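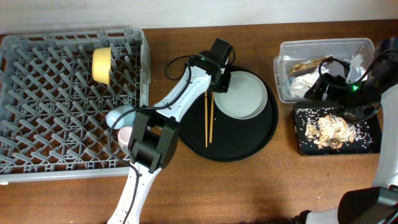 Cups in the rack, scraps still to deal with.

My mother-in-law has never owned a dishwasher, and for the first few years of my marriage I thought this was a kind of stubbornness. Every holiday in Clurley ended the same way, with twelve people groaning on the couches and then, one by one, getting up and going to the kitchen because the plates were there and somebody had to do them. I used to stand there with a towel in my hand thinking about how much time we were all losing. I had a perfectly good machine at home in Ramville! I would have been on the couch!

I've come around, and I've come around so far that I want to make a case I would have rolled my eyes at back then: when you have people over for dinner, let them help with the dishes. Let them do it badly. Stop saying "oh no, sit, sit, leave it."

I said "leave it" for years. I think I got it from magazines, or from my own mother, who treated a guest in the kitchen like a guest in the bathroom cabinet. The idea was that a good host does everything out of sight and a good guest doesn't notice any of it being done. Food shows up, plates go away, coffee shows up. It's how a restaurant works, and restaurants are great, but you pay to go to one and you don't generally come home feeling closer to the waiter.

What changed my mind was a dinner in November, the first one after we moved to the apartment on Guthrie. Our old place had the dishwasher and this one didn't (it had a gap where one used to be, with a curtain over it, very charming, full of paper bags). We had a couple over we'd only met twice. Dinner was fine. You know the kind of fine I mean. We'd gone through jobs and where everyone grew up and the thing with the parking on our street, and by nine o'clock I could feel everybody hunting for the next topic like a light switch in a hotel room.

Then Damilola Balogun, who was the half of the couple I'd barely spoken to, got up with her plate and walked into the kitchen and turned on the water. I did my whole routine. Leave it, sit, please. She said, "I'm already wet," and kept going. So I picked up a towel, what else could I do, and in the next 20 minutes I learned that she'd almost moved back home that summer, that she hated her job, that she was funny, properly funny, and that she thought my chili needed vinegar. She was right about the vinegar. We've been friends ever since, and I'm fairly sure that if she'd stayed in her chair we would have said "we should do this again" at the door and then never done it again.

I have a theory about why it works, and it's mostly about eyes. At a table you're facing each other. Every pause is a pause with a face in it. At a sink you're side by side looking at a pot, and if nobody says anything for a minute it just means somebody is scrubbing. It's the same reason teenagers will tell you things in a car. My nephew is 17 and I can get maybe four words out of him across a table, but hand him a stack of wet plates and he'll tell you about a girl, a teacher and his entire plan for getting out of Manenstead, and he won't even notice he's done it.

The other part is that being looked after all night is a little bit lonely. I don't think we admit this. If I come to your house and you won't let me lift a finger, I spend the evening feeling like a package you've signed for. I want a job! Ask me to find the colander. Tell me which drawer the spoons go in, and when I come back next time I'll know, and I'll be ridiculously proud of knowing. There are exactly 2 houses outside my own family where I know where the spoons go, and those are the people I'd call at three in the morning.

Now, I've said all this out loud at enough parties to know the objections. The big one is that some people truly don't want strangers in their kitchen, and fine. If the sight of somebody putting a wet bowl on top of a dry bowl makes your neck go tight, you're allowed to shut the door. I still think you could hand people a towel and look the other way, but I'm not coming over there to make you.

The second one is better, and it's the one my sister always brings up. Who gets up? Because we've all been at the dinner where the women drift into the kitchen and the men drift toward a screen, and calling that "bonding" is a pretty generous way to describe half the room working. She's got me there. I don't have a clever answer except that you have to be a bit rude about it. I now hand out towels by name. I started doing it one Saturday with my father-in-law, who looked at the towel as if I'd given him a live fish, and he dried every glass in the house and told us a long story about a boat that even his wife hadn't heard. He gets up on his own now. He has opinions about how you stack things.

And then there's the money and water side, where people tell me a machine uses less than I do at the sink, and they may well be right. I'm not against the machine. A decent one cost us around 400 dollars at the old place and it earned every cent on a regular weeknight, when there's nobody to talk to but the dog and I would like to be in bed. I'd have one again tomorrow if the landlord would take down the curtain. I just wouldn't run it while there were people in the house. Load it after they've gone, if you have to, but wash something together first, even if it's only the glasses and the big pot.

There's a practical upside too, if you need one. You wake up to a clean kitchen. The leftovers get divided while everyone's still standing there, so somebody takes the rice and you don't find it behind the milk a week later. People also leave at a sensible hour – when the last pan is dry, the evening has an end that everybody can see, and you don't have to do the thing where you slap your knees and say "well."

We had nine people here last weekend and I didn't get near my own sink all night. I could hear them in there arguing over whether you rinse before or after you soap the glasses. It's before and after, obviously, but I let them have it out.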